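Caring for hard floors and rugs in a home with pets
3 min read
27 Dec 2018, by the Aradbridge Home Care Service

Households that keep a dog or cat should expect some wear on their floors. Grit carried in on paws dulls the finish over time, and moisture left in the joints between boards may cause the edges to lift. Sweep daily near entrances and vacuum the remaining areas twice a week with the brush roll turned off.

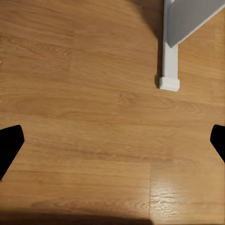
How soon should a urine spot on a hard floor be cleaned?
Within 5 minutes where possible. Blot with paper towel, wipe with a well-wrung cloth and a pet-safe enzyme cleaner, then dry the area fully. Steam mops are not recommended.

Rugs need more patience. Press out as much liquid as possible with a white cloth, working from the outside of the spot toward the centre. Apply the cleaner according to its label and allow it to air dry. Coloured cloths may transfer dye. Products containing ammonia should be avoided, as the odour can draw an animal back to the same place. 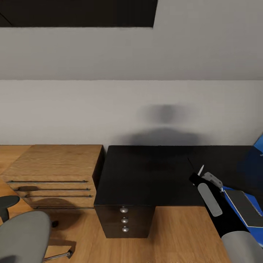 Drawer cabinet with long bar handles.

Hair gathers under and behind low furniture. Move lighter pieces once a month and vacuum along the baseboard. A damp rubber glove will lift hair from upholstery and stair treads.

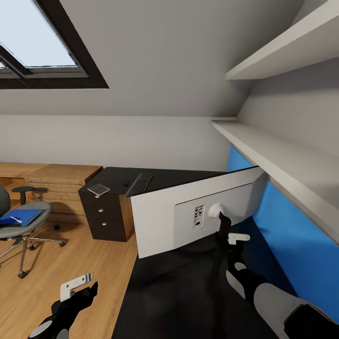
Where an odour persists after two treatments, the underpad has likely been affected and may need to be replaced. Residents of Aradbridge and Shemweta may request an inspection through our office. Please have the approximate age of the rug and a list of the products already used on hand.

Comments

Livetti: The rubber glove worked on our stairs. Thank you.

daletti101: Is vinegar all right on wool? The label on ours only says to keep it cool.

Shemweta reader: We had our underpad replaced in October and the smell is gone.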